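Renata Duda-Sowa
Nov 5, 2022

Can a machine take out the recycling yet? A thread, because my sister asked and I got carried away. 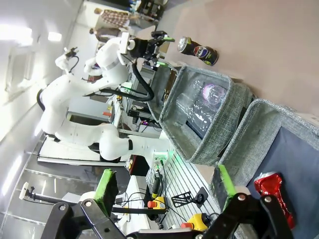 My sister's question was whether she should wait a couple of years and buy a robot instead of yelling at her kids about the kitchen. So I've been chewing on one chore, sorting empties, which sounds like the dumbest job in the house. But look at what "empties" means. You've got a black can standing up on the table, easy enough, it's basically a cylinder. Then there's the clear bottle lying in the gray felt bin, all crinkled, and a red can in the next bin that's been crumpled into no shape at all. Three different grabs! My nephew does all three while looking at his phone.

2/ Clear plastic is the mean one. Cameras look straight through it and see whatever is behind. I've lost to a water bottle more times than I want to admit.

3/ Soft bins too. Felt sags. The rim you measured this morning has moved by lunch, and if your code thinks a bin is a box with nice straight sides -- good luck.

4/ Melquiades Barrera (ran a packing line for 20 years, very patient with me) says shops solved this ages ago by making everything the same. Same carton, same spot, same way up. Fine for him. My sister's kitchen does not have a same spot.

5/ I kept score in October. 324 tries at picking up one empty and dropping it in the correct bin, on a table with nothing else going on. Cans standing up, great. Crushed cans, so-so. Bottles on their side, I had 11 misses in a row one afternoon and went home.

6/ And that's the EASY half. It doesn't rinse anything. It doesn't know the yogurt cup is still full. It won't tie the bag or find the one under the couch.

7/ Lena asked if it's at least faster than a person. Oh, no. Not close. You could do the whole table and make coffee.

8/ So my answer for my sister: shop floor, yes, for plenty of jobs, if you set the job up for the machine. Kitchen, not yet. I'd guess laundry comes even later -- don't get me started on socks.

9/ She says she'll keep yelling.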